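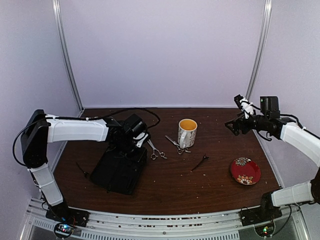
Unit 4: Can It Do the Chores Yet?

Course notes, Machines at Work. Revised July 2026. Read before lab and bring the worksheet.

Short answer: some of them, sometimes, if you clear your afternoon. The long answer takes up the rest of this unit.

4.1 What counts as a chore

For this course a chore is a job with three parts: find the thing, pick it up, put it where it belongs. Most people would say only the second part needs hands. Most people have not tried to explain to a machine where a hair clip belongs.

Tidying a table is our running case. It looks like a beginner's job, and every year somebody picks it for the final project on those grounds. A mug, a plate, a pair of scissors and a hair clip have almost nothing in common except that a person can clear them away while talking on the phone.

4.2 Grasping, object by object

Mug. The friendliest item. It stands up by itself and offers a handle. Trouble starts when the handle points the wrong way, so your plan needs a second grasp (over the rim is fine for an empty mug, less fine for a full one).

Plate. Wide and low. A two-finger gripper has to take it by the rim, which means getting one finger underneath. Sliding it to the table edge first is allowed and is not cheating. Waiters do it.

Scissors. Thin, shiny and lying flat. Shiny metal gives depth cameras a hard time, and the finger loops invite the gripper to hook in where it had no intention of hooking. Two pairs on one table means you also have to decide which pair you mean.

Hair clip. Small, and if it is dark on a dark table, nearly missing. Expect your detector to find it in one picture and lose it in the next. Look up "contrast" in the reader before you blame the arm.

Soft case. It gives when squeezed, so where you grabbed it and where it ends up are separate questions. The zipper pull is a tempting target. Opening the case is a Unit 6 problem — leave it alone for now.

4.3 Two arms

A second arm helps with handing over, holding steady and reaching the far side. It also gives you something new to hit. In the worksheet, mark the part of the table each arm can reach, then the part they share. Plan moves into the shared part one arm at a time until you have a good reason to do otherwise.

4.4 Reading success rates

The Lonora trial in your reader logged 2,882 pick attempts, of which 885 were on thin flat objects. Before you quote the overall rate, find the rate for that smaller group. Then check what the authors call a success. In some papers it is "lifted." My kitchen has higher standards.

The Braleck demo video is also on the list. Note the playback speed in the corner, and note the cuts.

4.5 For next time

Write one page on a chore you did this week. List every decision you made about where to put something, including the ones you got wrong. Shop-floor jobs are welcome; the Inbridge parts-bin reading will help with those.

Worksheets go in the tray by the lab door.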